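Soundtrack first, film second

Dec 2, 2024

I have a confession for the film club list: I bought the soundtrack to Calora before I knew it was a movie. A friend put the title song on in the car in June, I made her play it four more times, and by the time we got home I was humming the bass line and had no idea there was a plot attached to it. So when our Tririnley screening finally came together last month I walked in knowing every note and not one single thing about the story (a great way to see a musical, by the way, and I recommend it to all of you!).

For those who missed it, Calora follows a ferry clerk, played by Aoife Mac an tSaoi, who finds a stack of letters in the lost property cupboard and starts answering them. Liam Ó Dubhghaill is the man who wrote them. Béla Bíró directed it and also shows up for two minutes as a grumpy ticket inspector, and the whole row behind me cheered when he did. It runs 146 minutes if you believe the poster and a bit longer if you sit through the credits, and you should, because the last song plays over them and it's a different mix from the one on the record.

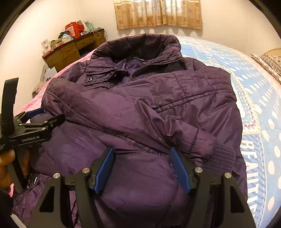

Now, the songs. There are seven, and Gearóid Keane wrote all of them, words and music both. My favorite going in was "Harbor Light," the slow one that closes side one. On the record it sounds like a love song. In the movie the clerk sings it to an empty boat at five in the morning, with the engine noise coming up under her, and I got a little teary and had to pretend I was looking for my popcorn. The one I used to skip, "Second Class Return," is the best thing in the whole picture. It's a crowd number with every passenger on deck singing a different complaint, and they shot it in what looks like one long take. I could have watched it all over again right then.

I did have some gripes. The second half spends far too long on the brother and his debts, and the brother can't sing, so those scenes just sit there. The comedy bits with the two cooks are funny once and come back three times. And whoever translated the subtitles for "Güneş" (the wedding song, track five) gave up on the second verse and wrote "singing continues." Come on! That verse explains why the letters were never mailed. I only know because the lyric sheet came in the record sleeve. I've typed it up, and if you want a copy just email me and I'll send it along. 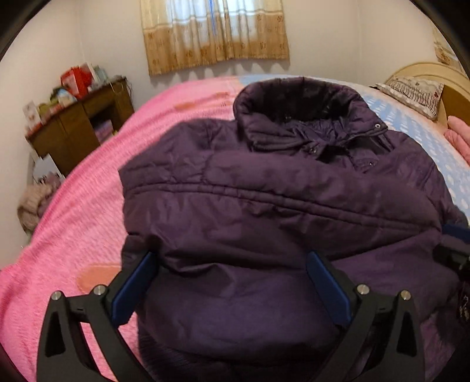
A couple of you asked about the title. It's taken from a short novel by Fiachra Breathnach, and the film borrows the ferry and the name and leaves almost everything else alone. In the book there isn't any clerk at all. The letters get found by a schoolboy, he reads them out at dinner, and his aunt leaves the room. I read it over a weekend and liked it a lot, though it's a much sadder thing and there isn't a wedding anywhere in it. Our library's copy is 256 pages, with fairly big print, and I returned it this morning if anyone wants to grab it.

We sold 70 tickets for the night, our best this year, and the hall's sound system held up fine apart from one pop during the storm scene that I think most people took for thunder. Thank you to everyone who stayed to stack chairs. The coffee ran out early again and I'm sorry about that, I'll bring the second urn next time.

Next up is Drulix, a thriller, no songs in it whatsoever, so I expect I'll be sulking at the back. It's the same cameraman as Calora, and he's the one who did that deck shot, so I'm willing to be won over. Doors open at seven and the short starts at a quarter past. If you've seen it already, please don't tell me who's in the elevator. Two people have tried.

More from the newsletter
Drulix: what to know before the screening
Members' picks: best song in a movie that isn't a musical
Subtitles or dubbing? Your letters
Calora soundtrack: track list and credits
How to suggest a film for spring

Contact the newsletter | © 2024 Tririnley Film Club | Back to top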